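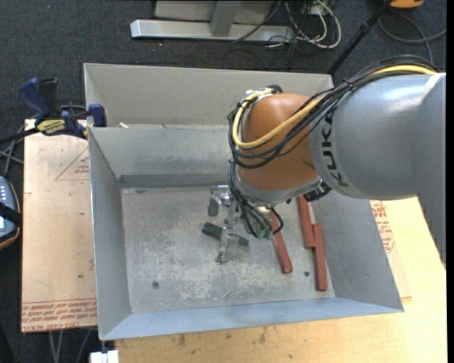 Passei a manhã inteira a arrumar a garagem e fiquei com vontade de escrever sobre parafusos. Sim, parafusos! Tenho-os em frascos de compota há anos, todos misturados, e cada vez que preciso de um despejo tudo em cima da bancada e acabo a tarde de joelhos à procura de anilhas.

Então agora faço assim. Primeiro separo por comprimento e só depois por cabeça (ao contrário demora o dobro, já experimentei). Os enferrujados vão para um copo com vinagre branco de um dia para o outro, depois água com uma colher de bicarbonato, pano velho e secador do cabelo. Uma gotinha de óleo da máquina de costura no fim e ficam jeitosos outra vez.

Para as gavetinhas uso as caixas da Bovstead, que têm 17 divisões e uma tampa que fecha mesmo. As da Redix são mais baratas, mas a minha caiu da prateleira e foi tudo parar debaixo do frigorífico velho — nunca mais.

A Li-hua Yeh deixou-me aqui um comentário em setembro a perguntar pelas etiquetas. Escrevo a lápis em fita de pintor, que sai sem deixar cola. Marcador fica bonito no primeiro dia e depois esborrata com o óleo das mãos.

E os pregos tortos? Endireito só os grandes, em cima de uma tábua, com 2 ou 3 pancadas leves enquanto os vou rodando. Os pequenos vão para a lata da sucata, que levo ao ecocentro quando já me custa levantá-la.

Falta-me a prateleira das tintas, mas essa fica para quando chover.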